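About Kilent

Two-arm work cells for packing rooms, kitchens and small laboratories

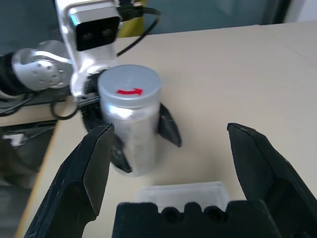
Kilent builds and supports the Paquette, a bench-mounted work cell with two robot arms. It is offered to organizations that open, fill, close and sort containers by hand and wish to move part of that work to a machine. The company was founded in Nenenent, where its offices, workshop and training room remain.

Our customers handle goods in small batches. A spice packer may run one size of jar in the morning and another after lunch. The Paquette is taught each task by demonstration – an operator guides the arms through the motion, and the cell repeats it. No programming experience is required of the customer's staff.

What we supply

Each Paquette is delivered with two arms, two grippers, wrist cameras, a control cabinet and our task software, Flistus. The standard Flistus library contains 40 tasks, among them gripping, lid turning, pouring and placing in trays. Further tasks may be ordered singly or taught on site. Spare gripper fingers are included with every service agreement.

Installation and training

Installation takes 8 working days, including the safety review of the customer's bench. Operator training is held at Nenenent or at the customer's premises. A refresher course is offered each February at no added charge to customers under agreement.

Trial service

Organizations considering a purchase may send sample containers to our workshop. We test the samples on a Paquette cell and return a written report stating which steps the cell can perform, which it cannot, and the time taken for each. Glass, metal and plastic containers are accepted. To date we have tested 479 container types, of which 363 were approved for use without changes to the gripper.

Applications for the next trial period close on Mon 1 September. Forms are available from the Kilent customer office – please list the height, diameter and closure type of each container submitted.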